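Black subjects come out grey in automatic exposure
Photography > Exposure and metering
Viewed 1397 times

Naheed Bhutto
I photograph stage blacks, cases and metalwork for a hire catalogue, nearly everything of it black or close to it. Camera is a Clemivent on a stand, aperture priority, evaluative metering, lowest ISO. Black cloth comes out a flat mid grey with visible noise, and any pale fitting on it loses its surface detail. If I put a white card in the shot the cloth goes properly dark, but then I have to crop the card out afterwards. Is the meter faulty? A 1982 handbook I have says to "close down for black", which seems backwards to me, as I would expect dark things to need more light. Files are JPEG, edited in Pranavent on a calibrated screen.

prekitz
19 votes
The meter is working as designed. It measures reflected light and has no means of telling a dark object in good light from a grey object in poor light. It sets an exposure that places the average at mid grey. Fill the view with black cloth and you get grey cloth. The white card raises the average, so the exposure drops.

The handbook is right. Set exposure compensation to minus one and a half stops and look at the histogram. The main hump should sit in the left quarter without being piled against the left edge. If it touches the edge, come back a third of a stop at a time.

Better, meter off a grey card in the same light as the subject, switch to manual, enter those values and leave them alone. As long as the lamps don't move, the setting holds for the whole batch.

Black with small pale parts is the awkward case. The pale parts are too small to shift the average much, so the meter ignores them and they clip. Turn on the highlight warning and expose for those first.

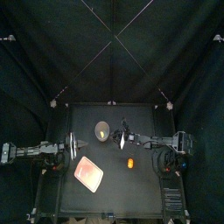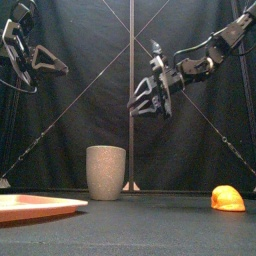 Maham Afridi
7 votes
Agree on manual and the grey card, but I would not aim for the left quarter with JPEG. Shadow noise is worst at that end, and eight bits leave little to work with if you lift it later. Switch to raw, expose as bright as you can without clipping the pale parts, and pull it down in software. Noise is noticeably lower.

Also check the black point in Pranavent. An "auto levels" option on import will undo whatever you did at the camera, and that may be half of your grey.

Cloth and metal need different lighting. Velvet can be lit from the front. Satin paint needs a large source to one side so that the edges separate, otherwise correct exposure just gives you a correctly exposed blob.

ansari_48
0 votes
just use the contrast slider

Naheed Bhutto
Auto levels was on. With that off and the grey card reading in manual, the cloth is black and the fittings have kept their detail. Will try raw when I have a bigger memory card.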